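Search tickets Go Advanced search

Ticket 400: Table finish, Bramgate room
Opened by: Lionel Hulme
Status: Reopened

The ticket was closed with "resolved, oil applied." I don't accept that. The complaint was that cups leave pale rings on the wooden tabletop, and one coat of oil put on in a hurry doesn't tell me the rings have stopped. Who tested it, and with what?

Engström's sheet says the finish is safe for hot drinks after 14 hours. The Ravau tin says 15 days. Those can't both be right, and I'd like to know which one we followed before anybody signs this off again.

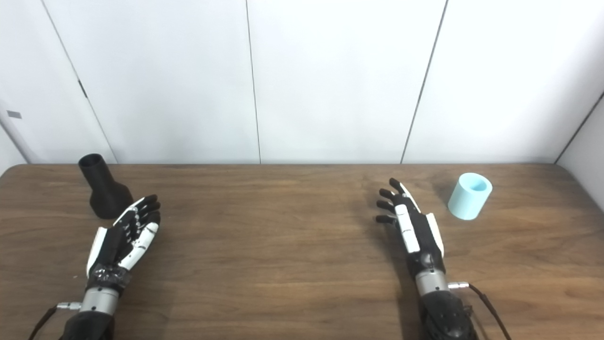 The grain is a warm brown with fine streaks, so a faint mark can hide in it if you look straight down. Check from a low angle with a lamp to one side. I've asked for this twice.

Reply from Brasier support, June: "Please try a coaster."

A coaster is a way of living with the fault. We paid for a finish that was supposed to take a cup. Please don't close the ticket on that basis.

Tried so far:
- Wiped with a dry cloth. No change.
- Warm iron over a tea towel, low setting. Ring got fainter, then came back by morning.
- One coat of oil. Result unknown, whatever the last note says.

Next: hot water at 70 C in a plain mug, left on a spare corner for 15 minutes, then the same with cold. Write down both results, good or bad. If the hot one marks and the cold one doesn't, it's heat, and Ravau can explain their tin to me.

Leave open until I've seen the corner myself. L.H.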